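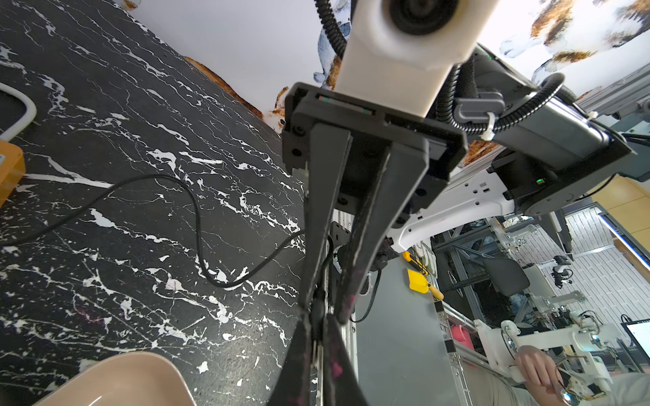 **Dagim Mekonnen**, research associate, Huvosura Interiors Study

*Figure 1. The marble-pattern table at Yilma, with the dog wall behind it.*

## 4.2 Pattern, clutter, and the painted wall

I'll start with the table, and I have to admit I was wrong about it. When Getachew Bogale and I drew up the list of surfaces for this study, I put the black marble-pattern top at Yilma in the "hard to read" group without a second thought. It's a very busy pattern (Figure 1)! The white veins are jagged and they run all over the black, with splatter marks in between, and my guess was that people would lose small things on it far more often than on the plain tops. That guess came from my own kitchen at home, where I have a speckled counter and regularly lose the same pair of scissors.

The object logs say something more interesting. We had 920 usable entries from the four rooms, and 264 of them came from this one table. An entry is one thing, put down by one person, with a short note on whether they found it again right away, found it after looking, or had to ask. Pale things did badly here, as I expected. A white cable, like the looped one in the upper left of Figure 1, lands among white veins that are close to its own color, and several people wrote in their notes that they had "looked straight at it." Black cables were the surprise. I had assumed they'd vanish into the background, and people did fairly well with them, especially when they lay in wide curves like the thin one crossing the table in the figure. Getachew thinks the eye picks up a smooth line among jagged ones. I think he's probably right, but we didn't test it and I don't want to oversell it.

Boxes and bowls were easy. Anything orange was found right away in nearly every entry, to the point that we stopped discussing it. Tan and beige bowls were in the middle: fine at the near corners, a bit worse when other pale things were close by. There's the rim of one at the bottom left of the figure, and I'd call that a good spot for a bowl on this table, mostly for the dull reason that people told us they liked to keep that corner for it.

Now the wall. We hadn't planned to write about the wall at all. It's white, with a dog painted on it, and the big one on the right looks like a beagle to me - brown, white and black patches - though I've had this argument with two readers of the draft already. People used the painting to say where things were. "Under the beagle." "Past the little one." There's a smaller figure in blue-gray and brown, and a brown painted patch running along just above the table's edge, and that patch came up as well, mainly for things pushed to the back. None of the other three rooms had anything painted on the walls, and in those rooms the notes lean on "left," "right," and "by the window," which gets confusing fast when two people are on opposite sides of a table.

I went back and recoded the Yilma notes with this in mind. It took most of December and I complained the whole way through. Where a note named a part of the wall, the next person was more likely to find the thing without asking. I'd like to give a strong number for this, but the people who bothered to write "under the beagle" may simply be the people who write careful notes, and we have no way of pulling the two apart with the logs we kept. A follow-up would need a painted wall and a plain wall with the same table in front of both. (If anyone has such a pair of rooms, please write to us.)

One more thing about clutter. Our coding sheet, which we borrowed from the earlier Protard survey and shortened, treats cables as clutter wherever they turn up. I no longer agree with that. On this table people talked about cables the way they talked about the edge of the table, as something with a known place that you put other things beside. Bowls and boxes moved from one entry to the next and the cables mostly stayed where they were. I left the sheet alone for the main tables in Section 4.1, so that the four rooms can still be compared, and I've put the version with cables taken out in the appendix. The order of the rooms doesn't change. The gap between Yilma and the next room does get smaller, and Section 4.3 picks up from there with the plain tops.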